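Runasari Desktop Assembly Kit: Set-up Guide
Section 6. Teaching the processor placement
Last updated: May 13, 2025
Reading time: 6 minutes

This section explains how to teach the robot to take a processor from the fixture plate and place it in the socket of a desktop computer. Please complete Section 5 (Gripper and wrist camera) before you begin. If the camera calibration is older than the last October service, repeat it first.

6.1 Preparing the computer

1. Disconnect the computer from the wall outlet and from all other equipment. Press the power button one time and wait for two minutes.

2. Remove the side panel. Lay the tower on its side on the slotted table, with the open side up.

3. Turn the tower so that the power supply is at the front of the table and the motherboard is toward the back. The Paucar program file expects this direction. If the tower is turned differently, the robot will stop with message 106 (Work area not recognized).

4. Open the load lever of the socket completely, then raise the metal retention frame. Check that both stay open when you release them.

5. Move loose cables away from the socket. A cable may cross the board, but it must not lie over the socket or over the path of the fingers.

CAUTION: Do not touch the contacts in the socket, and do not let anything fall on them. A bent contact is not covered by the warranty of the kit.

6.2 Preparing the fixture plate

1. Put the fixture plate on the table to the left of the computer.

2. Fasten the plate to the table slots with the clamps from bag 2. Try to move it by hand. It must not slide.

3. Put the processor into its recess with the metal side up. Hold it only by the edges.

4. Compare the corner mark of the processor with the corner mark of the socket. The robot does not check this for you.

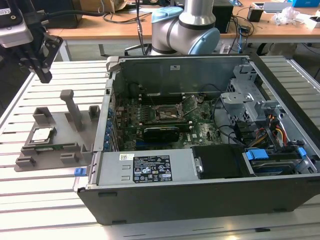 5. In the Fistasum software, open Stations and choose Processor. Enter the height of the plate from your delivery sheet. For the standard plate the value is 178.

6. Press Save before you leave the page. The software does not ask you again, and the value is lost if you forget.

Note: The same plate can hold a memory module for Section 7. You may leave the module in its place during the processor steps.

6.3 Teaching the pick and the placement

1. Set the speed to Slow. Keep one hand near the stop button during all of this part.

2. Move the gripper above the processor with the arrow keys. Lower it until the fingers are at the sides of the metal cover, then close them with the Soft setting.

3. Press Record Pick.

4. Raise the gripper to the travel height. The standard travel height is 380. Use a higher value if your case has a tall drive cage.

5. Move above the socket and look from two sides. The processor must be parallel with the socket on both.

6. Lower in small steps. Stop when you are just above the contacts, and press Record Approach. 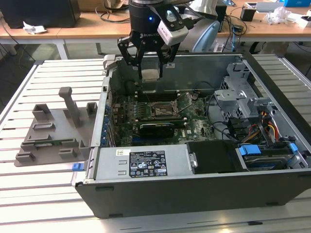 7. Continue with the Fine key only. When the force line on the screen changes from gray to yellow, stop and press Record Place.

8. Open the fingers and raise the gripper straight up. Do not move it to the side before it is completely above the case.

CAUTION: If the processor is not flat in the socket, do not push it with the gripper. Stop the robot, lift the processor by hand and start again from step 2.

Note: The lever and the retention frame are closed by hand in this version of the kit.

6.4 If the placement is not accurate

If the error is always in the same direction, correct it in Stations under Offset. If the direction changes, check the clamps of the plate first, and then the finger screws.

For other questions, write to Zdenka Golob at Nendine support (Europe) or Josefina Mansilla (Americas). Please send the log file together with your message, and tell us the model of the computer.

Continue with Section 7, Memory modules.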